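Leichtere Müllbeutel: Brindero tauscht Sortiment für Büroreinigung aus

Der Reinigungsdienstleister Brindero stellt die Abfallsammlung bei seinen Gewerbekunden um. Seit Februar kommen in Büros, Praxen und Kanzleien dünnere Beutel aus Recyclingfolie zum Einsatz. Die bisherigen Beutel werden noch aufgebraucht, Nachbestellungen gibt es nicht mehr. Betroffen sind nach Angaben des Unternehmens 356 Objekte in der Region.

Geliefert wird die neue Ware vom Folienhersteller Fistinel, der sich in der Ausschreibung gegen vier Mitbewerber durchgesetzt hat. Die Beutel fassen 16 Liter und werden in Kartons zu 1000 Stück ausgeliefert. Für Küchen und Teeküchen bleibt es bei der stärkeren Ausführung, weil dort häufiger feuchte Abfälle anfallen.

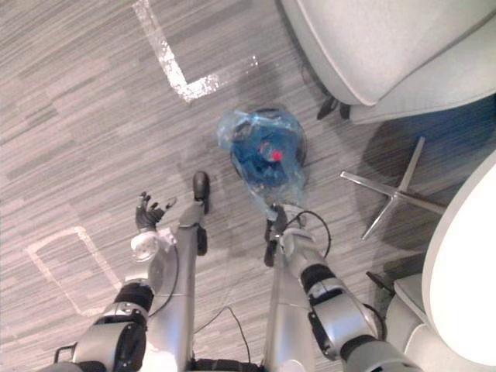
Die Umstellung betrifft auch den Leerungsrhythmus. Kleine Papierkörbe an Einzelplätzen werden künftig zweimal pro Woche geleert, bisher geschah das täglich. Wer mehr Abfall hat, kann die zentralen Sammelstellen auf den Fluren nutzen. Brindero rechnet damit, dass dadurch deutlich weniger halbleere Beutel im Restmüll landen - eine genaue Zahl will das Unternehmen erst nach Ablauf des ersten Halbjahres nennen.

Kritik kommt von einzelnen Mietern im Bürohaus Keane. Sie bemängeln, dass sie erst per Aushang von der Änderung erfahren haben und die Reinigungspauschale gleich bleibt. Brindero verweist auf laufende Verträge und kündigt an, die Preise bei der nächsten Verlängerung neu zu berechnen.

Störungen und volle Behälter können Kunden weiterhin über das Portal Didatel melden. Meldungen, die bis 16 Uhr eingehen, werden am folgenden Werktag bearbeitet.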